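Skirach Home Skills Evening Class
Unit 4 handout: Folding things that don't want to be folded

Welcome back! Last time we did towels and pillowcases, which are rectangles and behave like rectangles. Tonight is elastic waists, and I've been looking forward to it since the course began. Pull-on pants, gym shorts, pajama bottoms, anything with a gathered band. You will go home able to fold all of them so they stand up in a drawer.

Before you start

Work on a bed if you can. A table is fine for shirts, but pants hang off the end and drag themselves crooked. Pull the bedcover tight first, because a lump under the cloth becomes a lump in the fold. If you have dark clothes and a light bedcover, use them together! You can see the outline at a glance, and the outline is what we're working with for the first ten minutes.

Empty the pockets. Push the pocket bags back inside and run a finger along each opening until it lies closed.

Why elastic is different

The band is sewn on stretched and then let go, so all the cloth next to it bunches up into gathers. There is more fabric below the band than the band is wide. If you try to smooth the gathers out completely you will be there all night, and they'll spring back anyway. Leave the gathers alone near the seam and smooth only from a hand's width below it. This one tip changed my own laundry pile more than anything else in the Plavamlow workbook, and I love that workbook.

The fold, for long pants

1. Lay the pants flat, front side up, band toward you.
2. Take the band at both side seams and give it one firm tug outward, then let go.
3. Fold one leg over onto the other. Match the side seams, then the hems. Ignore the middle of the band for now.
4. The crotch will stick out in a point. Tuck it in so you have a long straight strip.
5. Fold the hems up to just short of the band. Leave a gap of two fingers.
6. Fold in half, then in half again if the fabric is thin. Stand it up. It should stay!

For shorts

Do steps 1 to 4, then fold up once from the hem and stop. Shorts with a wide, rounded seat have extra cloth at the back, and it likes to slide out sideways on the second fold. Turn it in before you match the seams.

If it won't stand

Nearly always the band is on the outside. Open it up and fold again from the hem so the band finishes inside the packet. If the fabric is slippery, roll it from step 5.

Class challenge

The Chmielewska group, our sister class in Zunville, folded 2,715 items between them in April. We have almost 400 on our sheet so far and I believe in us. Fold 30 pieces at home before Unit 5 and write down the ones that gave you trouble, with the fabric if there's a label. Bring your worst pair with you and we'll do it together at the front.

Reading: workbook page 56, the part on waistbands and drawstrings. Skip the section on fitted sheets, we have a whole evening for those and it's going to be great.

Unit 5 starts at 7 pm. Bring socks, lots of them, matched or not.

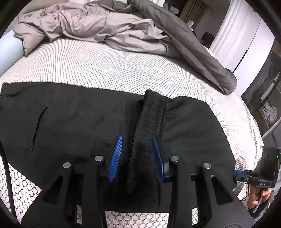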